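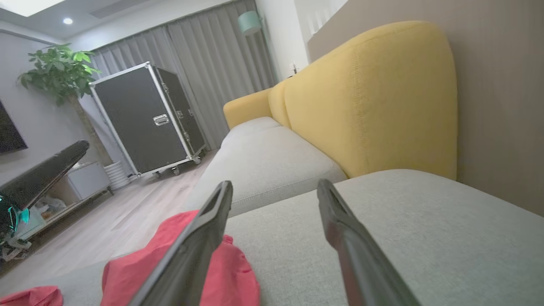

Brorthorpe textile bank scheme to start in November

Households in Brorthorpe will be able to leave unwanted clothing and fabric at 7 collection points from November, under a contract awarded to the sorting firm Wragg.

The banks will accept clothes, bedding, curtains and offcuts. Worn or torn items are included, provided they are clean and dry. Duvets, pillows, carpet and foam-filled cushions are excluded and should be taken to the household waste site on Pamel Road.

Each bank holds 200 kg and will be emptied when a level sensor shows it is nearly full, or after 30 days if that comes first. Material will be graded at Wragg's depot. Wearable garments go to resale. Cotton that cannot be worn is cut into wiping cloths, and mixed fibres are shredded for insulation felt.

Kavinda Kumarasinghe, contract manager at Wragg, said moisture was the main cause of rejected loads. "One damp bag can spoil everything packed beneath it," he said. "We ask people to tie the bags and not to leave them beside a full bank."

The contract sets a minimum of 600 kg a month across the town. Collections in the neighbouring parish of Jaltula are not covered and will continue at the kerbside. Bank locations will be posted on the town noticeboard before the start date.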